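Move-in walkthrough checklist, furnished rental, Linton
Filled in 10 August 2022, with my comments

I rent out the upstairs unit at the Linton house, and I do this same checklist between every tenant. A few of you asked to see a filled-in copy, so I've typed it up with all my grumbling left in. Borrow it, change it, whatever you like! The unit is on Gredgate, second floor, 60 steps from the street parking if you take the back way (I know because a mover once complained to me about every one of them).

ENTRY AND STAIRS
Handrail tight, both sides - OK. I hang my full weight on it and so should you.
Stair treads, no lifting edges - FIX. Third one from the top has a corner coming up. Glue and two screws, I'll do it before the keys change hands.
Stair light, both switches - OK.
Deadbolt turns from inside without a key - OK. It sticks a little in damp weather, so I gave it some graphite.

SMOKE AND CO ALARMS
Hall alarm, test button - OK, and loud enough to upset the dog downstairs.
Bedroom alarm, test button - OK.
CO alarm - REPLACE. Date on the back says it has had its 7 years. I had a spare from Miettinen Hardware in the closet, so it's already swapped, but I'm leaving the line as I wrote it.
Batteries - changed all of them, even the ones that tested fine. I do this every June too.

KITCHEN
Stove burners light and shut off - OK. Back left takes a couple of clicks.
Anti-tip bracket on the stove - OK. Please check yours! It takes ten seconds with a flashlight, and I went three tenants without knowing mine wasn't hooked in.
Outlets near the sink trip on the test button - OK, both.
Under the sink, feel for drips - OK. There's an old stain on the cabinet floor, so I wrote that on the tenant's copy and we both initialed it.
Extinguisher gauge in the green - OK. It hangs by the door, away from the stove.

BATHROOM
Hot water at the tap, no more than 120 degrees - OK.
Grab bar - OK, solid.
Fan pulls a square of toilet paper up and holds it - OK, just barely. I vacuumed the cover and it got a lot happier.
Caulk along the tub - FIX. One gap near the faucet end. A tube and a wet finger, 75 cents' worth of work if that.

BEDROOM
Window opens all the way and stays up - OK. This is the second way out, so nothing heavy gets parked in front of it.
Bed slats all seated, bolts snug - FIX. Two bolts had worked loose, same two as last time, so they're getting lock washers.
Mattress seams, both sides, flashlight and an old plastic card - OK. I go along all the piping and then the corners again, slowly, with the cover off. Takes forever and I'd rather spend the time now than pay for a treatment later.

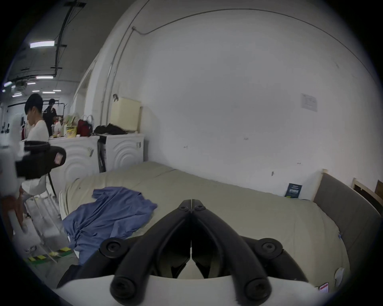
Cords behind the nightstand - REPLACE. The lamp cord had been pinched flat by the leg. I threw it out and put in a lamp from the other room.
Dresser strapped to the wall - OK. The strap had some slack, so I took it up a notch.
Closet rod - OK.

METERS AND PAPERWORK
Water meter reading - 1,508. Wrote it on both copies.
Breaker panel labels match the rooms - mostly. "Den" is really the bedroom - I crossed it out and wrote it again in marker.
Emergency numbers on the fridge - updated. The old sheet still had the Nodurton plumbing outfit on it, and they stopped covering our side of the county.

STILL OPEN
Stair tread, tub caulk, lock washers for the bed. I'll initial each one when it's done and leave the signed copy in the kitchen drawer with the spare mailbox key.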